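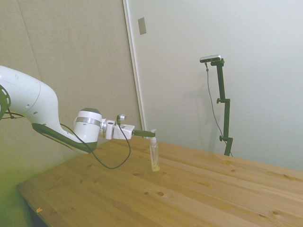
Bottle work at Wetley

Posted 05/09/2020 by Rhiannon Craddock
Shares 3 | Comments 2

I was asked for a gallery with a few cheerful words for the Helovex pages. You can have the gallery. The words are going to be less cheerful than asked for, as I've spent most of the summer at that pine table and I'm still not sure what we've taught anything.

For those who haven't followed the project: we are gathering examples for a learning system. A person drives the arm through a small job, Pristiser records the arm's movements along with the camera views, and the recording goes into a pile. Once the pile is big enough, a model is trained on it and we find out whether it can do the small job by itself. The pile currently stands at 2288 recordings. I keep hearing that number said aloud in meetings as if it were a result.

The grip

Dark fingers closed on the white top of the bottle, base just about at the boards. A still can't tell you if it's on its way up or on its way down, and you'd be surprised how often the recordings leave me with the same question. Catrin Wogan labels the start and end of each grasp by hand. When she and I labelled the same batch separately we disagreed on where "lifting" begins, and we'd written the rules together.

We hold it by the top, always. That is how I was shown to do it, so it's how I showed Kiran, and by now the habit is thoroughly baked in. A person at home picks up a bottle by the middle, or by whatever bit is nearest while looking at something else. Ask the model to deal with a bottle lying on its side and I expect it will have nothing useful to say.

The bottle

Clear, narrow, nearly empty, with a bit of pale yellow left in the bottom. Wood grain shows straight through it. I argued for a clear one in May on the grounds that see-through things are what trip these systems up, and I'd argue for it again, though I'm less popular for it now. Depth readings on clear plastic are poor. Idris Prothero's phrase for the depth maps is "a rumour of a bottle".

What I don't accept is the claim in our own project plan that this "covers transparent objects". It covers one transparent object. We've called the task "bottles" in the file names, plural, and I'd like that changed before somebody outside reads it and believes us.

The liquid level is another sore point. It isn't in the notes for any recording made before Kiran Bhardwaj joined, so for those we can't say if the bottle was fuller or emptier, or whether it matters to how the thing swings. It may not matter a bit. I'd still like to know.

The sensor on the stand

Over on the far side of the table, on the black pole, angled down at the work. The knobs on those clamps are easy to turn, too easy if you ask me, and a small knock shifts the view without anybody noticing until the footage is looked at later. We lost a good many recordings that way. Caradog Hopkin wants to keep them in, on the theory that a bit of variety in the viewpoint makes the model tougher. Perhaps. Variety you've planned is one thing. I'm wary of calling a loose clamp a method after the event.

He and I have agreed to train it both ways and compare. I've written my guess down and so has he.

The cables

There's one looping under the arm's joint and a longer one sagging down by the gripper. I've asked for the long one to be tied back. The answer I got was that it's fine, it doesn't catch. That's true so far as I've seen, but it does swing through the view of anything looking from the side, and a model has no way of knowing that a black loop of cable is beside the point. If the loop always hangs one way just before the fingers close, the model could well pick up on the loop. Stranger things have been learned from less. Higuchi, our training package, can draw a map of which bits of a picture the model leans on, and I'd like that run on the side views before any figures go out.

The table

Pine boards, knots and all. Every recording has been made on it, under the same lights, with the same beige panel and white wall behind. People who visit like the table. It does look nice. It's also the main reason I don't trust our early numbers: the test recordings were made on it too. The knots don't move. If I wanted to cheat at finding a bottle, I'd start by learning where the knots are.

There's a tiny orange fleck near the front left edge as well. I mention it for the benefit of whoever wrote "surface cleared and wiped before each session" in the procedure.

What we've kept

After Catrin's sorting, 831 recordings are fit to use. By "fit" I mean that the grasp is complete, the views line up in time and the notes match what the footage shows. The rest are a mix of shifted cameras, muddled labels and attempts where the driver plainly changed their mind halfway. I think a few of those last ones are worth a second look, as changing your mind halfway is something I'd quite like the system to learn. Idris thinks they're rubbish. We've put them in a separate folder.

Next on my list is a cloth to go over the boards for some of the sessions, a second bottle that isn't clear, and a driver who hasn't been taught by me. I've asked for the test set to be recorded in the other room by someone who doesn't tell us how they've laid it out. That last request has been "noted".

If you're reading this from another group and you've trained on clear containers, I'd be glad of your failures more than your videos. The demo clips I've already seen, and they all stop just after the good bit.

Comments (2)

Caradog Hopkin
For the record, I never said a loose clamp was a method. I said don't bin the recordings yet. Also the plural in the file names was yours, I checked.

Rhiannon Craddock
So it was. Changing them this afternoon. The clamp stands, or rather it doesn't, I had to tighten it again before lunch.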